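Kosen Mobile Worktop Cabinet

Gray metal drawer cabinet with light beige work surface
Product line: Kosen Kitchen and Teaching Furniture
Supplied by Plindbridge Equipment

Overview

The Kosen worktop cabinet combines a flat preparation surface with enclosed drawer storage in a single free-standing unit. It is intended for teaching kitchens, staff canteens, day centers and similar shared spaces where fixed counters are not available or do not provide enough room. The cabinet may be used alone in the center of a room or placed in line with other units from the Kosen range.

The unit was developed under the direction of Waltraud Tiedemann, head of furniture at Plindbridge, following requests from schools and residential facilities for a work surface that could be approached from every side. Customers who know the earlier Hotach bench will find the Kosen more compact, with deeper drawers and a plainer front.

Work Surface

The top is a flat, light beige panel with a faint sheen and a thin, darker edge. The color was selected so that crumbs, peelings and spills can be seen and removed promptly. The surface is suitable for setting out bowls and produce, for light preparation and for serving. It is not a cutting surface. A board must be used for all knife work, and hot pans must be placed on a stand.
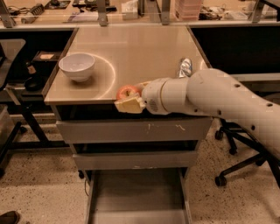 Kosen cabinet on a terrazzo floor, with white bowl, apple and sponge.

For daily care, wipe the top with a soft sponge and warm water containing a small amount of dish soap. Dry with a clean cloth. Scouring powders and steel wool will dull the finish and should not be used. Faint rings left by dishes can usually be lifted with a second wipe using clean water. Persistent marks should be reported to the service desk before any stronger product is tried.

Drawers and Body

The body and drawer fronts are metal, finished in gray. Drawers are stacked beneath the top and are suited to utensils, cloths, foil, storage bags and small dishes. Heavier items should be stored low in the cabinet. Only one drawer should be opened at a time when the unit stands away from a wall.

The gray finish will show light scuffs in normal use, particularly where shoes, chairs or carts come into contact with the front. These marks do not affect the operation of the drawers and are not covered by the warranty. Most may be reduced with a damp cloth. Replacement fronts can be ordered individually – please quote the position of the drawer, counting from the top.

Placement

The floor must be level and able to support the loaded unit. Terrazzo, tile and sealed concrete are all acceptable. Installation on carpet is not recommended. Allow at least 800 mm of clear space in front of the drawers so that they can be opened fully while a person is standing at the cabinet.

Where several units are ordered for one room, Plindbridge will prepare a floor plan at no charge. Plans are drawn up by Nandini Amin and are normally returned within five working days of receiving the room dimensions.

Ordering Information

Catalog number: Kosen 143
Top: light beige, darker edge
Body: metal, gray
Delivery: assembled
Warranty: 2 years, body and drawer runners
Optional: Seyoum drawer dividers, sold separately

Orders received before noon on Wednesday are included in the following week's delivery round. Deliveries above ground level require an elevator or prior agreement with the transport office. The recipient is asked to inspect the top and all drawer fronts before signing the delivery note.

Contact

Sales and quotations: Ludger Albers
Service and replacement parts: Kerstin Hinrichs

Please have the catalog number and delivery note available when contacting the service desk.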